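Monito Help Desk
Ticket 92: Mouse pointer jumps and sticks at the shared table
Status: Solved
Opened by: Châu Châu
Picked up by: Tarun Bhardwaj

Châu Châu wrote:
Hello! First of all, I love the new table setup, so please don't read this as a moan. The pointer is driving me up the wall though. It glides along nicely, then freezes, then leaps to the far corner. I was halfway through laying out the Olatunji booklet and dropped a heading on top of a map. Twice! I've restarted the laptop and switched the mouse off and on. No change.

Tarun Bhardwaj wrote:
Thanks Châu, lovely clear report. Are you using the mouse on the pad or straight on the brown paper? And does the trackpad behave itself?

Châu Châu wrote:
Trackpad is perfect, I should have said. Mouse was on the paper. I'd pushed the pad away to make room for my proofs.

Tarun Bhardwaj wrote:
Brilliant, that narrows it down a lot. Could you try these in order and tell me where it changes?
1. Wipe the little window underneath the mouse with a dry cloth.
2. Put the mouse on the black pad and use it for a few minutes.
3. If it still jumps, forget the mouse in the Bluetooth settings and pair it again.

Châu Châu wrote:
Step 1 got a surprising amount of fluff out! Still jumpy on the paper, but a bit less. Step 2 is a huge improvement, no leaping at all. It does still freeze for a second every so often, so I'm off to do step 3.

Châu Châu wrote:
Paired again and it's gorgeous. Finished 46 pages of the booklet without a single freeze. I'm so pleased! Can we keep the brown paper down? It saves the white top from my glue and I've grown fond of it.

Tarun Bhardwaj wrote:
Keep it, by all means. Just leave the pad where it is and let the proofs go elsewhere. The Brudow team can set theirs up the same way: mouse on the pad, laptop over to the right, wooden box on the left.

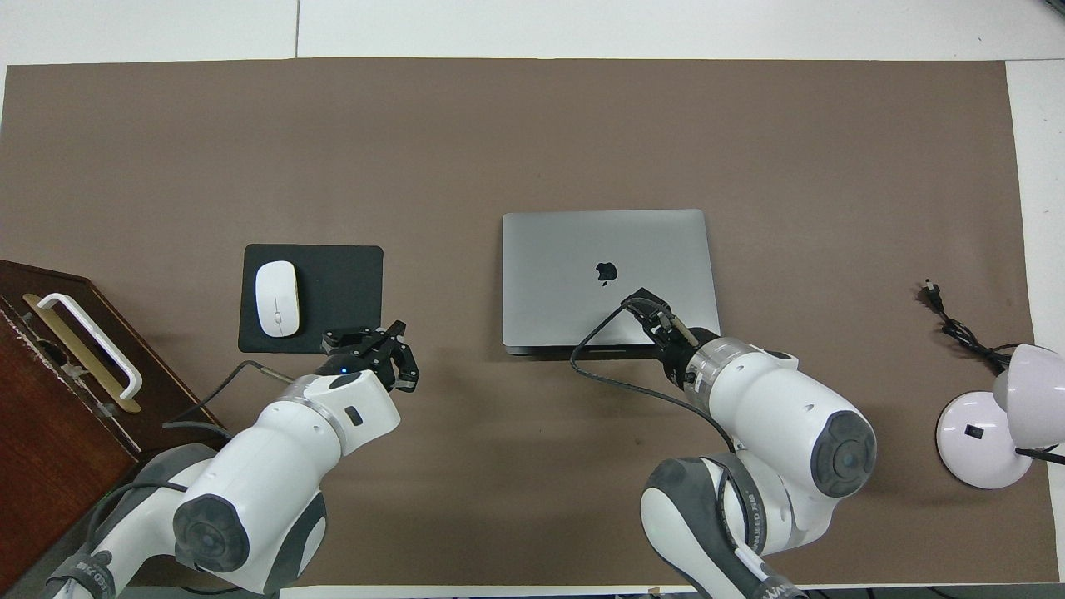 HOLECK, August 2018

Laptop closed, mouse on its pad, and plenty of brown paper left for spreading things out. I'm really happy with this one. For anyone copying the layout, the paper doesn't need to reach the table's edge, and ours stops short.

Châu Châu wrote:
One last thing, do I need to switch the mouse off when I shut the laptop?

Tarun Bhardwaj wrote:
Only if you'll be away for a while. It goes to sleep by itself and a click wakes it. If the freezing comes back, repeat step 3 first and then reopen this ticket. Great work on the testing!

Ticket closed by Tarun Bhardwaj
Replies: 2 people following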